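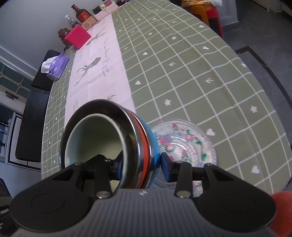 *881 words in the script. Speaking time: 30 minutes, with questions held to the end.*

**Speaker notes: The planner and the perception stack in the Zomthorpe release**
Presenter: Nisha Upadhyay
Slides prepared with Ikhsan Latuheru and Slamet Sinaga

**Slide 1. Opening**

Good afternoon. Leave the mug slide up while the room settles. Introduce the group by name: Ikhsan Latuheru for perception, Slamet Sinaga for control, Tirta Hartono for tooling. Marlina Tjoa will chair the questions.

State the subject plainly. This talk covers the software between a recorded grasp and a command the arm can execute. Hardware is the subject of the Fundmont session in May and will not be taken up today.

**Slide 2. Why tableware**

Point back to the opening picture. The blue mug is on its side in the gripper, with its opening toward the viewer. Ask the room to look at the rim: a polished silver band with a thin red ring, and a pale mint interior behind it. For a person, that is enough to say which way the mug is facing. For the pose estimator it is a difficult case. The band reflects whatever is near it, and the depth reading along a reflective edge is often missing or wrong.

Then point to the glass plate on the right, partly behind the finger. It is clear, and it carries pink and green floral patterns. Our first segmentation model marked patterns of this kind as separate small objects and gave no outline for the glass around them. Ikhsan will recognize the problem. Pause here.

**Slide 3. Perception**

Main points, in this order:

- The segmentation model now receives color and depth as separate inputs and merges them late.
- Transparent objects have their own class. Depth inside that class is discarded and filled from the table plane.
- Printed surfaces are handled in training by changing the cloth pattern between otherwise identical samples.

On the last point, mention the tablecloth. A green grid with white hearts, crosses and arrow marks, under a pink runner with antlers and lettering, offers a large number of strong edges that belong to no object. The old model found grasps on the cloth. The new model does so rarely, and Slide 7 gives the remaining cases.

Do not go into the network layout unless asked. The backup slides have it.

**Slide 4. From hand motion to plan**

The recorded path of a hand-held gripper is a record of what a person's arm could do. The robot's arm has different joint limits, and a path that is easy for a wrist may pass directly through a singularity. Wibisono, our planner, therefore treats the recording as a guide. It keeps the contact poses fixed and is free to change everything between them.

Explain the two costs: distance from the recorded path, and distance to the nearest joint limit. Show the slider demonstration if the projector permits. With the first cost set high, the plan follows the person closely and fails on reach. With the second set high, the arm takes long detours — safe, but slow enough that operators stopped using it.

The default weights came from Slamet's tests at Cutham. Give him the credit here by name.

**Slide 5. Control near contact**

Speak slowly on this slide. It was the least clear part of the rehearsal.

The planner sends a new target every 30 milliseconds. The gripper width follows its own schedule and is not tied to the arm's progress. In the earlier release, a late arm and a punctual gripper meant that the fingers closed before they reached the object. The controller now holds the closing command until the pose error is under 2 millimeters, or until the wait limit of 600 milliseconds has passed. When the limit is reached, the attempt is stopped and logged.

Expect a question on why the limit is not adaptive. The answer is that we tried it, and operators could not predict when the arm would give up. A fixed value was easier to work with.

**Slide 6. Tooling**

Tirta's replay viewer shows the camera view, the predicted masks and the planned path on one timeline. Any episode can be opened from its log entry. Before this tool existed, a perception fault and a planning fault looked the same in the reports, and both teams spent time on errors that belonged to the other.

Mention that the viewer also runs without a robot attached. Several groups in the audience will care more about this than about anything else in the talk.

**Slide 7. Known limits**

Read these as written:

- Clear plates lying close to a larger object are still merged with it in some views.
- Reflective rims give an unstable estimate of rotation about the mug's axis. Handles help when they are in view.
- Soft items in the foreground may be taken for part of the gripper and masked out.
- The planner does not yet reason about cables.

If Marlina signals that time is short, skip the fourth item and move directly to the last slide.

**Slide 8. Release and questions**

The Zomthorpe release includes the planner, the controller and the viewer. The perception weights are available on request to partner groups, subject to the usual agreement. Requests should go to Ikhsan.

Thank the Cutham team for the use of their test bench. Return to the opening picture and hand over to Marlina for questions.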